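Harbor Notes: The Prusthorpe Boat Ramp Is Open Again

If you drove past the waterfront before breakfast this month you have probably seen the trailers lined up down the hill, and you already know the news. The public boat ramp at Prusthorpe is open, all four lanes of it, and it is wonderful to have it back!

For anyone who has been away, the old ramp closed at the end of the 2024 season. The concrete had gone soft at the toe, right where the wheels drop at low water, and two of the lanes had been roped off for a good while before that. People were launching from the gravel at Palness instead, which is fine for a skiff or a kayak but hard on anything with a keel (and hard on your axle). Some of us gave up and paid for a slip. Some of us just fished less.

The new ramp is longer and a little flatter than the old one. The planks were cast on shore and slid down rails into place, so the contractor, Dudás, could keep working through most tides without pumping the whole basin dry. The grooves are cut on a slant and they grip beautifully. I backed down at dead low tide with my old rear-wheel-drive pickup, which used to spin and smoke its way back up, and it walked out with the boat behind it like it was leaving a parking lot.

Between the lanes there are two boarding floats, and these may be my favorite part. They ride up and down on piles, with rub rails on both sides and cleats close enough together that a 16-footer can tie off properly at both ends. The decking is open grate, so light gets through to the eelgrass underneath and rain goes straight through too. The outer float runs well past the end of the ramp, so you can get your boat off the trailer, walk it down and be out of the next person's way while you go park.

Parking has been reworked along with everything else. There are now 47 pull-through spaces for a truck and trailer, up from 31, and the loop runs one way, counterclockwise from the pay station. Please follow the arrows even when the lot is empty. The short row by the restrooms is for cars without trailers. Overnight parking is allowed in the back two rows with a permit on the dash. 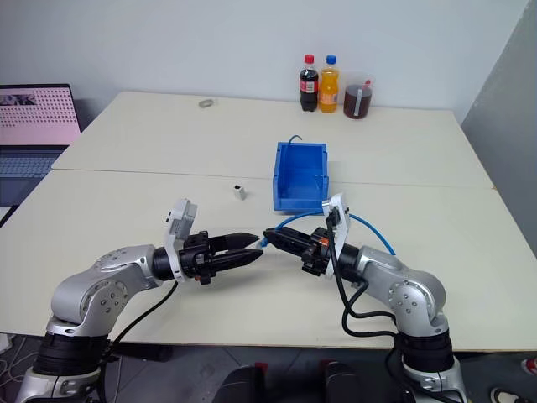

A reader signing as Tidewater Gal wrote in to say that she loves the ramp but wishes the rigging lane had been made twice as long. "On a good salmon morning there are six boats wanting it and room for three," she wrote, "and then folks start pulling plugs and loading coolers on the ramp itself. Could we at least get a sign?"

We can, and we will. Two signs are on order for the top of the ramp, and a painted line will show where the rigging lane ends and the launch lanes begin. The harbor office is also looking at opening the strip along the fence as extra rigging room on busy mornings. Until the signs go up, the old courtesy still works: straps off, plug in, lines and gear aboard before you turn the truck around. If you are waiting behind someone new to it, offer a hand with a bow line. It goes faster for everybody and you might get a fish story out of it.

Now for the wash-down station, which opened a week behind the ramp. It sits to the right as you leave, on its own pad, with two hoses and a drain that carries the water to a settling tank instead of the bay. Freshwater flush for outboards is included. The muffs are on hooks by the spigot; please put them back. The hoses shut off after five minutes and you can press the button again if nobody is waiting. If you have been anywhere with invasive mussels, stop at the office before you launch, and they will look over your hull at no charge.

Fees took a small step up. A day launch is $12 and an annual pass is $110, good for one vehicle and any trailer you hitch to it. Passes bought for the old ramp and never used up can be traded in at the counter, so dig through your glove box. Kayaks, canoes and paddle boards still launch free from the beach on the south side, and the hand-carry path has been graveled all the way to the water.

The pay station takes cards and coins. It does not take bills, which has surprised a few people at five in the morning, me included.

Commercial users should note that the crane dock next door stays on its regular schedule. The crane is rated at 3000 pounds and that has not changed. Crab boats loading pots have first use of the crane from 4 a.m. to 7 a.m. through the season, and the fire lane behind it has to stay clear at all hours.

There is more to come. The Triltetent, our big striped canvas shelter that lived on the lawn every summer until the construction fence swallowed the lawn, goes back up in July. The grass is reseeded and coming in thick. We are planning a small-boat day under it, with knot tying for kids, a life jacket swap and a free trailer light check in the lot. Bring your trailer even if you think the lights are fine. Bring your outgrown life jackets too, as long as the buckles work and the fabric isn't torn.

Dredging of the approach channel is set for the winter work window. Expect the outer float to be pulled for part of that time, with two lanes kept open. The green marker off the point is a temporary one and sits a bit closer in than the chart shows, so give it room on a falling tide.

Launch count for the first full month was 3679, which beats any month in the old ramp's logbook. See you out there, and go slow past the fuel dock!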